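2023年5月21日(日)

師団史の展示パネル、続き。日曜だが資料室を開けてもらえたので午前から。

・第2大隊の名簿、Urquhart文庫の写しと突き合わせ。合計が合わない。写しでは131名、こちらのカードだと127名。差の4名は補充で後から来た分か、転属者を二重に数えたか。2月に作った表は転属日の欄が空のままなので使えず。作り直し。
・Flurinaさんに転属命令の綴りを頼んだ。返事待ち。
・Gretovの橋の件。戦闘日誌だと渡河は夜明け前、Engelbert Freiの回想録では昼すぎ。回想録は戦後だいぶ経ってから書かれたものだし、日誌をとる。ただし日誌のこの頁だけ筆跡が違う。後から清書したのかも。要確認
・パネル3の地図、Mirnnessの綴りが旧版のまま。直す。前にも直したはずなのに戻ってる。誰か古いファイルで上書きした?

昼、Ekpoさんから電話。炊事班の写真の裏書きが読めたとのこと。「Vastum、雨、二日目」だけ。日付なし。部隊名もなし。肩章の拡大を送ってもらう。これが第2大隊なら野営地の順番が一つずれるので、パネル4の年表も変わってくる。困る。

解説文の字数、200字以内と決めたのに炊事班のところだけ大幅に超過。削る候補:野戦炊事車の型式の話、パンの配給の話。型式は残したい(自分の好み)。Emilは配給のほうを残せと言う。たぶんEmilが正しい。来館者は型式など読まない。 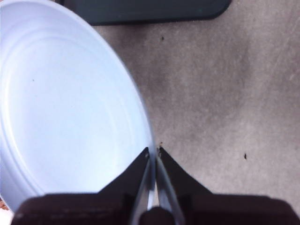

白い丸皿。内側に同心円状の浅い筋、小さな黒い点ひとつ。

午後は認識票の転記。摩耗がひどく、斜めから光を当ててようやく読める。番号の末尾、1と7の区別がつかないものは「?」で入れておくこと。勝手に推測で埋めない。前回それで二人が同一人物になってた。

Redaへ:勲章の受章者一覧、出典の欄を必ず埋めてください。新聞の切り抜きだけのものは色を変えて。切り抜きは綴りの間違いが多いいので、公報で裏を取れるまで確定にしない。

残り
・転属命令を見て名簿の合計を確定
・Gretovの頁の筆跡、前後の頁と比較
・肩章の拡大が来たら年表
・地図のファイル、古いのを消す(バックアップ取ってから)

閉室の時間。続きは次回、カード箱の後ろ半分から。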